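Buying Practice for Robots: A Case for Reading the Terms

The Prenoro simulation service is sold to training institutes and small manufacturers as a way to rehearse assembly work before any equipment is purchased. The subscriber chooses an arm, a set of parts and a task, and receives recorded attempts that may be reviewed by staff. Our institute was granted trial access in April, and the rod and pipe fitting task was among those we examined.
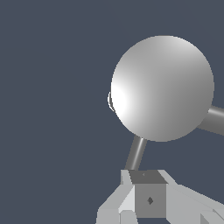
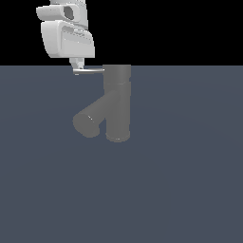

Can a service of this kind take the place of time on a physical arm? It can take the place of the early portion of that time, when a team is still choosing an approach, but the final settings must be proven on the equipment that will do the work.

That position is more cautious than the one found in the sales literature, and it deserves some defense. Bringing a rod to a fitting is a modest task by industrial standards. Its difficulty lies in contact. A small error in angle can be harmless in open space and serious at the rim of a pipe. Simulated contact depends on values that someone has entered for friction, stiffness and weight, and a buyer is entitled to know what those values are and who chose them.

On this point Prenoro performs reasonably well. The values are listed with each task and may be changed by the subscriber. Rocío Trujillo, who directed our trial, asked for 100 attempts at the standard friction setting and a further 60 at a higher one. Both sets were delivered with complete records, and the failed attempts were kept in the file. We regard this as the strongest feature of the service. A supplier that removes its failures has removed most of what the customer is paying to learn.

The weaknesses are chiefly commercial. The basic plan permits only 2 user accounts, a limit that makes little sense for a teaching body. Custom parts must be submitted for approval, and our own submission waited four working days before it could be used. The competing Sarneo package accepts custom parts at once, although its records are thinner and its task library is plainly older.

There is also the matter of appearance. Higinio Aguirre, speaking for our instructors, has argued that plain gray parts and empty surroundings give students a poor idea of a working shop. The concern is fair, and instructors should address it in class. I would not wish to see the subscription price raised in order to add scenery, however. Students who need to understand a crowded shop floor should be taken to one – our arrangement with the Skivdale plant exists for that purpose.

Institutions considering the service should ask three things of themselves before signing. They should decide which physical arm will be used to check the results. They should name the member of staff responsible for the contact settings. They should also confirm in writing that their records may be exported when the subscription ends, as the present agreement is vague on the subject and our inquiry has not yet received a full reply.

Subject to that reply, I have recommended a single-year subscription at the basic level. A longer commitment is offered at a lower rate, but the account limit alone is sufficient reason to decline it for now.

Getsemaní Bañuelos
Office of Technical Instruction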